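Ternora Growers Board > Kitchen & Preserving > Quince jelly that won't set, and what to do with the rest

mulchandmarrow
Ok, help please. My tree at the Clostutitz allotments went completely mad this November and I've hauled home more quinces than I know what to do with. They're in boxes on the stairs and the whole house smells like pears and roses, which I love, but the first batch of jelly is basically syrup. I did a pound of sugar to each pint of juice, same as my mother did, and boiled it until I got bored. Do I reboil it or just call it cordial and move on?

pipsqueak61
Reboil! Quince is stuffed with pectin, so if it's runny you almost certainly stopped too early. Put a saucer in the freezer, drop a bit on, push it with your finger. If it wrinkles you're there. I wouldn't add anything.

hedgerowhetty
Disagree a little. If the fruit was really ripe (you said the house smells, mine only do that when they're well on) the pectin drops off. Squeeze in a lemon before you reboil. I lost a whole pan last year by boiling and boiling, and ended up with something you could have fixed a boot with.

mulchandmarrow
Both useful, thank you! They are very yellow and the fuzz rubs right off, so yes, ripe. I'll try lemon tonight. The jelly bag had its turn through the wash this morning with everything else, including my old teal hoodie that I pick in. 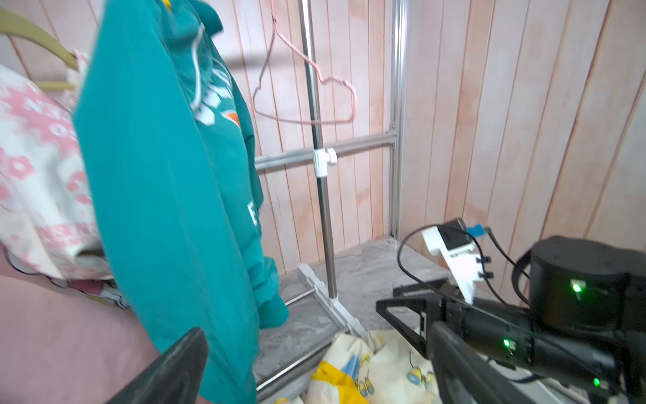 The picking hoodie, on its hanger.

Does anybody else's bag stay pink forever, by the way? I've given up on getting mine white again.

pipsqueak61
Forever. Mine is the color of an old brick. Boiling water before you use it, wring it out, no detergent ever. Soap in a jelly bag is a terrible thing to taste in February.

mulchandmarrow
Oh no. I used detergent.

pipsqueak61
Rinse it three times and then rinse it again!

Yakubu_Plot311
I'm going to be the grump and say skip jelly altogether. You throw away most of the fruit! Make paste. Cook the quinces whole until soft, rub them through a sieve, weigh the pulp, and use slightly less sugar than pulp. For every 400 grams I put in 350ish of sugar, then stir and stir. Wear long sleeves, it spits like anything.

hedgerowhetty
You can do both, though. Drip the juice for jelly, then sieve what's left in the bag for paste. It's paler and not as strong but we eat it happily enough with cheese.

Yakubu_Plot311
I've had second-run paste and it tastes like sweet cardboard. Sorry Hetty.

hedgerowhetty
Then somebody squeezed the bag too hard :) Mine gets a spoonful of the jelly stirred back in at the end.

mulchandmarrow
Update! Lemon worked, or the longer boil did, I did both so we'll have to keep arguing. Eleven jars, a lovely dark orange, and it wobbles. I used the rinsed-and-rinsed bag for the second lot and can't taste soap, but I'm making my sister try it first.

Then I had a go at the paste. You were right about the spitting, I've got a dot on my wrist to prove it. It took over two hours to get to where the spoon leaves a track, and I'd only started after supper, so I was standing there at nearly midnight with the radio on.

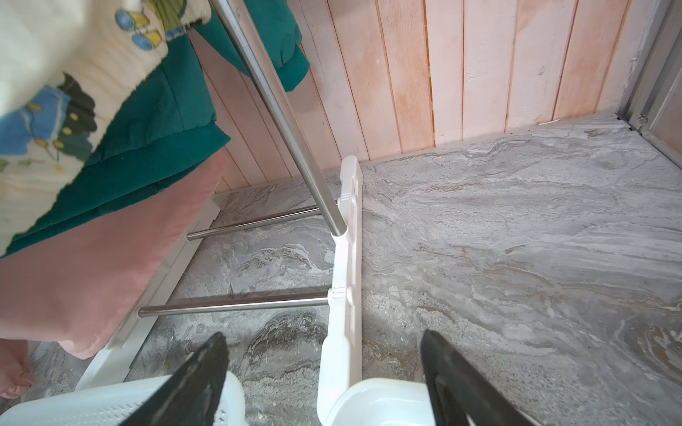
It's now in a lined tray in the airing cupboard and I keep opening the door to poke it. How long do you leave yours? The top is dry but the middle is still tacky, and I'd like to cut it up for the Holberg produce swap on Monday.

Yakubu_Plot311
Flip it onto fresh paper and give the underside a couple of days. Don't cut it before that or the edges weep. Bring me a piece at the swap, I'll trade you for a squash.

pipsqueak61
Mine goes in the oven on the lowest setting with the door ajar. Overnight, done. Airing cupboards are too slow for me.

hedgerowhetty
Too hot in the oven, it goes leathery. Leave it where it is, Mulch. And save me a jar of the jelly!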